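3.2 Surface wear and reflectance

Tabletop samples were taken from two public reading rooms, Durkside and Graltdale, which were fitted out with the same furniture but follow different cleaning schedules. Gloss was measured at 60 degrees with an Iltorix meter, calibrated at the start of each session. Each table was read at 10 points on a fixed grid, and the median was used in place of the mean to limit the effect of scratches and ring marks.

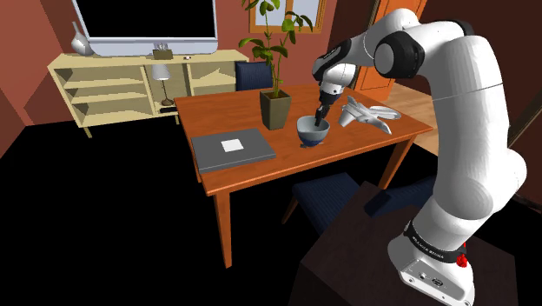 Figure 3. Rendered room with a rectangular orange-brown wooden table.

Readings near the long edges were lower than those at the center in both rooms. The difference was larger at Graltdale, where tables are wiped daily with an alkaline cleaner. We fitted the decay model of Section 2 to each room separately, using 3000 bootstrap samples to obtain intervals for the wear rate. The intervals overlap for center points and do not overlap for edge points. Tables refinished before May were left out of the fit, as their coating (Pai, satin grade) differs from the original in both thickness and hardness.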